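Wesesis G2 Replacement Finger Set (Revision B)

Sold as a pair, left and right. Fits the Wesesis G2 hand-held gripper and the G2 wrist-mount version. Does not fit the G1, however hard you push.

Price: $479 per pair
Part no.: G2-FS-B
Availability: ships from our Sevberg warehouse

Why there is a Revision B

Revision A had a habit of letting go. In February a customer's G2, mounted on an arm, was carrying a glass sample jar across a bench when the left finger crept off its pivot and the jar carried on without it. No one was hurt. The jar was not so lucky, and neither was the colour of the carpet.

We asked for the gripper back and took it apart. The pivot bushing had been pressed into its block a touch shallow, and after enough open-and-close cycles it worked its way outward until the finger had room to wander. We then pulled 12 sets from our own shelves and found the same shallow seat in two of them. Sales stopped that afternoon, which made for a quiet afternoon.

Revision B has a deeper bushing seat and a retaining lip. Our bench rig ran it under load for 700 hours, and the bushing stayed where we put it. The rig itself needed a new power supply partway through, but that's another product page. 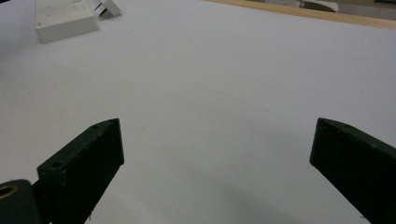
The fault is easy to miss with the gripper sitting open and unloaded. A Revision A finger can look perfectly respectable until you ask it to hold something heavy, at which point it reconsiders. If you own one, please do the following before its next job:

1. Power down and disconnect the gripper. A G2 that closes while you are inspecting it has a strong grip and no sense of humour.
2. Rock each finger gently from side to side. Any click or visible play at the pivot means stop using it.
3. Run a fingernail over the bushing. It should sit flush with the block or slightly below. If it stands proud, stop using it.

Exchange program

Revision A sets are exchanged free of charge, whether or not they have started to wander. Send back both fingers, even if only one is misbehaving. Proof of purchase helps, but we can recognise our own mistakes without it.

Sets bought through Zürcher or Gornus are covered too. Return them to us directly — the resellers have asked, fairly firmly, not to be involved.

In the box

Left and right fingers, bushings fitted
2 pivot pins
Hex key
Fitting sheet, now with the torque setting printed large enough to read

Page last updated Oct 26, 2020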